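Zarcombe Robotics Workshop
Minutes of the Staff Meeting on the Fladville Open Day
Held 9/11/20 in the upstairs meeting room

Chair: Emmett Gallagher
Present: demonstration staff, software, mechanical, front desk, one guest from the Astby College outreach office
Apologies: building services (written comments received, see item 6)

1. Opening

The chair opened the meeting and said the purpose was to go over the open day at the Fladville building while people still remembered it, and to settle what changes before the next one in November. The agenda was accepted with one addition from the front desk (signs on the stairs), which was taken under item 6.

2. Minutes of the last meeting

Accepted with one correction. Under item 5 the talk for teachers was listed as given by software. It was given by mechanical. The correction has been made in the shared copy.

Matters arising: the new door stop has been fitted. The spare projector bulb has not arrived and the front desk will call the supplier again.

3. Attendance and general running of the day

The front desk reported 100 visitors by the sign-in sheets. The sheets do not include the delivery driver who stayed to watch, or children who came in with a parent and were not written down, so the real figure is a bit higher. The limit of eight people to a group was kept to all day except just after lunch, when two families asked to go around together and were allowed to.

Most visitors came from Fladville. A group from Astby College came in the afternoon and asked to see the table demonstration a second time. The college guest thanked the staff for fitting them in and said the students had talked about it on the way back. She asked if a few of them could come again on a quieter day to sit with the operators. The chair said yes in principle. To be arranged by email.

The welcome talk ran over in the first two sessions. It was shortened from the third session on by leaving out the history of the workshop. No visitor asked for it back. Agreed to keep the short version and put the history on the wall board.

The front desk asked that whoever gives the talk wait for a signal before starting. In one session the talk began while people were still hanging up coats.

4. Table demonstration (Sani)

This took up the largest part of the meeting.

Demonstration staff explained what was shown, for those who were working in other rooms. Sani is the two-arm setup with the fingered hands. The operator runs it through a short table task with a snack packet and a round brown tray. The right hand is brought over the packet, the fingers close on it, and the packet is moved to the tray. The tray is then cleared and the run starts again. Each session was planned as four runs, with time for questions in between.

Points raised:

a) The packet. Mechanical said that crinkled packets are a harder item than the blocks used last year, and visitors understood this without being told. Several said that they had trouble opening the things themselves. The packets do get worn from being picked up over and over. By the last session the one in use was soft at the ends and the fingers closed on it differently. Agreed to change the packet between sessions and to keep a box of the same kind under the table. The front desk asked that the box be labeled, as two packets from the last box were eaten.

b) Missed grasps. There were some. The operator opened the hand, backed off and tried again. Software asked if we should stop the run when this happens. Demonstration staff were against stopping. In their view the second try was the part people watched most closely, and it led to better questions than a clean run did. The chair agreed, provided the operator says out loud what is being done. Operators to be reminded.

c) Position of the tray. In the morning the tray was set too far to the left and the right arm had to reach across. It was moved in toward the middle before the afternoon sessions. Mechanical will put small tape marks on the table so that it goes back to the same place. The tape should be a light color that does not confuse the cameras. Software to check this before any tape goes down.

d) Left arm. A visitor asked why the left arm did so little. The answer given was that the task needs only one hand. Software would like to show a task with both, such as holding the tray steady with one hand and placing with the other. This has been tried in the workshop and is not reliable yet. Agreed not to promise it for November. To be looked at again at the next meeting.

e) Views on the screen. Visitors liked seeing the wrist camera view on the side screen, especially the younger ones. From the wrist the fingers look very large and people took a moment to work out what they were seeing. Suggested that the operator point to the real hand first and then to the screen. The screen went to sleep once. Software has turned the sleep setting off.

f) Who speaks. With one person operating and one talking, the questions were handled well. In the one session where the operator did both, the run was slow and the answers were short. Agreed that there will be two people at the table at all times during an open day. Breaks to be planned to allow for this.

5. Questions from visitors

The front desk had collected the written question cards. The chair read out some of them. The most common were:

How strong is the hand. Staff gave different answers to this during the day. Mechanical will write one short answer that everyone can use.

Does it know what is in the packet. No. Software suggested saying that it works from what the cameras see and from what the operator has it do, and leaving it at that.

Can it tie shoes. No.

How long does it take to learn to run it. Demonstration staff said that a new operator can do the packet task after around 30 practice runs, though some take to it sooner. The college guest asked if this could go in the handout, as it is the sort of thing students want to know. Agreed.

Will there be jobs or summer placements. The chair will ask the main office for a line that can be read out. Until then staff should take a name and email address and make no offers.

One card said that the robot was smaller than expected. One asked for a gift shop.

6. Room, floor and signs

Building services sent written comments, which were read out. The main one concerned cables on the floor behind the table area. No visitor went behind the tables, but the comment was that the cables should be run along the wall or covered before the public comes in again. Mechanical said that covers had been ordered for the Zarcombe rooms and could be borrowed. Chair asked that this be done well ahead of the next date and not on the morning.

Chairs: people at the back could not see the tabletop. It was suggested that front seats be lower stools and the back seats normal chairs. It was also suggested that nobody sit at all. No decision. The front desk will try both layouts with staff and report.

Light: the white tables are bright under the ceiling lights and the side screen was hard to see from the right. The screen will be turned a little toward the door.

Signs: the sign at the bottom of the stairs pointed to the storeroom. It had been turned around by someone moving a cart. A second sign will be fixed to the wall.

7. Handout and web page

The handout was short and most copies were taken. It needs the corrected phone number and the line on operator practice from item 5. The web page for the open day will carry a short text and pictures from the table. The chair asked for pictures of the work being done and none of visitors' faces. The following were put forward and accepted.
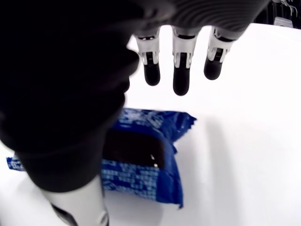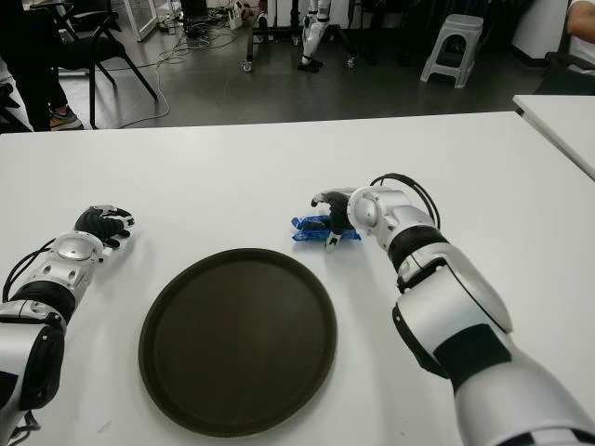
Sani at the table with the blue packet. First picture: fingers open above the packet. Second picture: right hand closed around it, tray between the two hands.

8. Actions

Mechanical: one agreed answer on hand strength. Borrow cable covers. Tape marks for the tray, after the check by software.
Software: check tape color with the cameras. Notes on the two-hand task for the next meeting.
Demonstration staff: reminder to operators on talking through a second try. Break plan with two people at the table.
Front desk: seating test, wall sign, labeled box of packets, projector bulb.
Chair: wording on placements. Email to Astby College about the students' visit.

9. Next meeting

To be held before the November open day. Date to be sent around by the front desk. The meeting closed at noon.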